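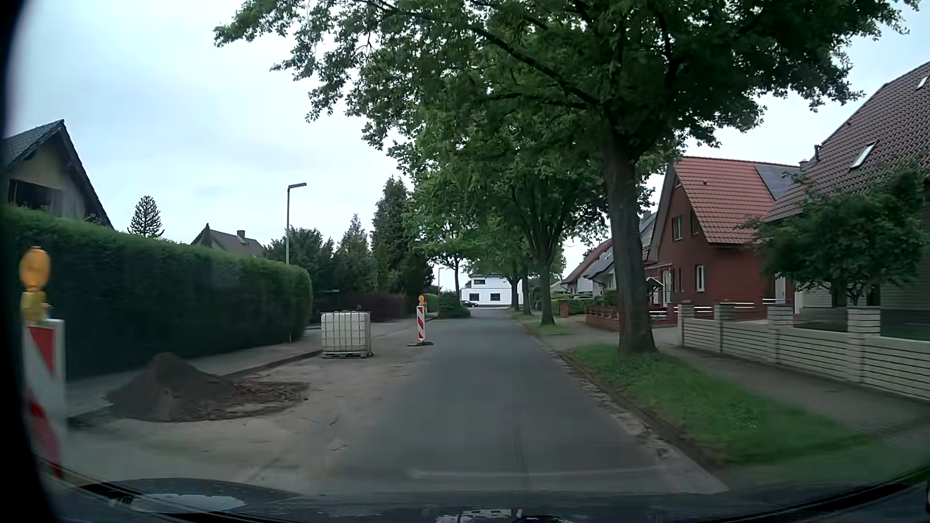 Striped beacons beside the lane, with soil and rubble along the left side.

Access to driveways during utility trenching
Posted by Budero, November 11, 2023

Our household received notice of trenching on our street. Must the contractor keep driveways open, and whom should residents contact about deliveries?

Arabzadeh
Please consult the permit conditions first. In our district, a contractor may close a driveway for up to 8 hours and must give written notice. Longer closures require a steel plate or other temporary crossing. Delivery requests should go to the site office – the telephone number is normally printed on the notice.

Cunex
Ours was blocked for 4 days. Call the city.

Hurkov
The reply from Arabzadeh is correct for planned work. Emergency repairs are handled separately, and advance notice may not be given.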